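Do we need the new table? Notes for the Isine evening talk

Speaker notes, slides 1 to 8. Keep to 20 minutes and leave the rest for arguing.

1. Opening

Ask who has bought a table in the last five years. Then ask who still likes it. Wait for the hands to go down.

Say plainly that I don't sell furniture and I don't mend it for a living. I have read a lot of product pages and I have stopped believing most of them.

2. What "solid" is supposed to mean

Tredik sells a dining table as "solid wood construction". Read out the small print: solid legs, veneered top. Fair enough, a veneered top can be very good and some of the best old furniture has one. My complaint is with the wording. You pay for the word "solid" and find the other word four clicks down.

Carrilho does the same with "real oak finish". Finish of what, on what? I wrote in March to ask. The reply told me how to wipe it.

3. The grain test, and why I don't trust it

You will have heard that you can tell by looking. Big arches in the grain, so the story goes, mean a proper plank. They don't. Arches come from the way the log was cut, and a veneer can be sliced to give the same pattern. Let people look at the slide for a while before saying any of this — ask for a show of hands, solid or veneer, and do not give an answer. I haven't got one. From the face alone I couldn't tell you, with all those loops nested inside each other and the light sitting on top.
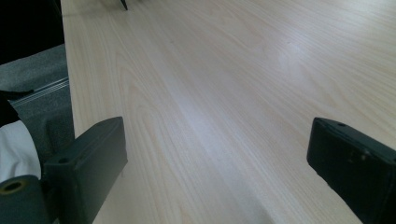

4. Where to look instead

The edge and the end. On a plank the lines on top should carry on over the end in some way that makes sense. If they stop dead at the corner, be suspicious. Look underneath too, where makers get lazy. Pass round the two offcuts and let people argue.

Someone will say weight. Chipboard is heavy. Weight tells you about your back.

5. The money

Plateretti's cheap table is 240 pounds, and the one they call "heritage" is 3,000. I asked in the shop what the difference was and got a speech about craft. I asked again and got the thickness of the top. The second answer was useful, so keep asking.

Don't claim the dear one is a swindle. I don't know that. I only know the label doesn't prove it isn't.

6. "Lasts a lifetime"

Whose? Check the guarantee. The ones I read covered faults in making and left out heat, damp, scratches and sunlight, so pretty much everything that happens to a table. Pause here, it usually gets a groan.

Second-hand comes in at this point. I paid 149 for mine, with a ring mark on it, and the ring mark has never bothered anyone who came to dinner. Admit that I was lucky with the legs.

7. Oil, wax and other promises

Skip if short of time. Main point: try any product on the underside first, and be wary of a tin that says it feeds the wood. The tree is dead. It isn't hungry.

If asked about sanding out marks, say that it depends how thick the surface is, and go back to section 4. Sanding through a veneer is quick and there's no way back.

8. Questions I expect

Is bamboo better? Don't know, and it's a grass, so the shop words get even stranger.

What about the labels with the little tree on? They are about where the timber came from. They say nothing on how well the table is put together — two separate questions, and shops like to blur them.

Would I buy new again? Possibly, if they let me turn it over first. Collect the offcuts before people leave, one went missing last time.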